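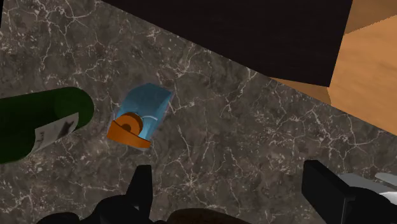

Malathi Kandasamy asked whether the spring walk could go back to its old length, as the shortened one last year left people wanting more. Lots of nodding at this! Nanami had walked the full route in January and said the stretch past Cabrera Farm is muddy but perfectly passable in boots. Agreed to offer both, setting off together and splitting at the ford.

Pliramberg Ramblers and Local History Group
Minutes of the March meeting, 7.30 pm, upstairs room

Chair: Nanami Hosoda
Minutes: Malathi Kandasamy
Apologies were read. The walk was taken first so that those with a bus to catch could have their say.

Last minutes
Agreed, with one correction. The talk on milestones was given to the Destoro group, and they enjoyed it so much they have asked for another.

The old mill survey
A real treat, this item. Nanami passed round her tracing of the estate map and we could follow the mill leat all the way down to the river, including the bend that none of us had managed to find on the ground. Two members think they know the field and will ask permission to go and look before the nettles come up. Malathi offered to copy the tithe entries for that side of the parish. There was a long and very cheerful discussion about whether the hump by the stile is a sluice or just a hump. Left open.

Recorded memories
The recordings now come to 71, which is a splendid number for a village our size. The latest is a lovely one about haymaking and the winter the lane was blocked. Still to do: typing up, and getting signed forms back for 3 of them. Anyone who can type for an hour or so a week, please speak to Malathi. Headphones can be lent.

Summer outing
Dritelora was the clear favourite, for the church and the packhorse bridge. Queries about parking and whether the tea room opens before eleven. Nanami to ring and find out. Destoro members to be invited if there are seats left on the coach.

Footpath signs
The new post at the top of Cabrera Lane is up and looks very smart. The one at the ford still points into the hedge. To be reported again.

Any other business
The slide projector has been found - it was in the piano stool cupboard all along. Spare bulb needed.
Thanks to everyone who brought cake.

Next meeting in April, same time. Please bring old photographs of the mill if you have any, however blurry.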